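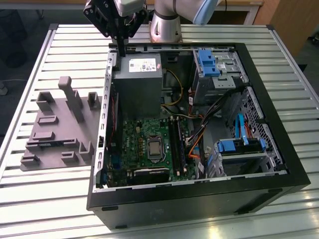

Desktop tower on the bench with the side panel off. Dell motherboard, two RAM slots, blue plastic drive rails.

About Pritwood

Pritwood takes in retired desktop computers, opens them, sorts what is inside and returns the usable parts to service. We work from a single unit in Nekthorpe and have done so for 17 years. The company was started by Yasir Naqvi, who still signs off the test sheets.

Our customers are schools, clinics and small offices replacing their machines in batches. The minimum collection is 50 units. Smaller lots can be dropped off by arrangement.

How a tower is handled

Each machine is logged by serial number and laid on its side with the interior facing up. Storage comes out first. Hard drives go into a locked cage the same day and are wiped or shredded according to the customer's instructions. A certificate is issued per drive.

Cables are unplugged at both ends before anything is unscrewed. SATA cables are kept if the clips hold. Expansion cards are removed next, then memory, then the optical drive. Power supplies are never opened here. They are load tested for 3 hours and either labeled for reuse or sent on as scrap.

The processor stays in its socket until the board has been tested. A board that passes is sold with the processor fitted. A board that fails is stripped of its processor and heatsink and goes to the metals contractor.

Drive rails, latches and blanking plates are stored by case model. They are small parts, but a case without them is hard to sell, and we get more requests for rails than for drives.

Records

Inventory is kept in Hemo, our stock database. Every part carries the number of the machine it came from, so a fault reported by a buyer can be traced to its batch. Records are held for 2 years after sale.

Tested parts are sold through Rewi, our trade counter, which occupies the front of the same building. Complete rebuilt desktops are listed there as well, with the test sheet attached.

We do not accept CRT monitors, printers or loose batteries. Laptops have been accepted since February, in separate crates, with chargers.

© 2025 Pritwood, Nekthorpe | Contact | Collections | Terms of sale | Back to top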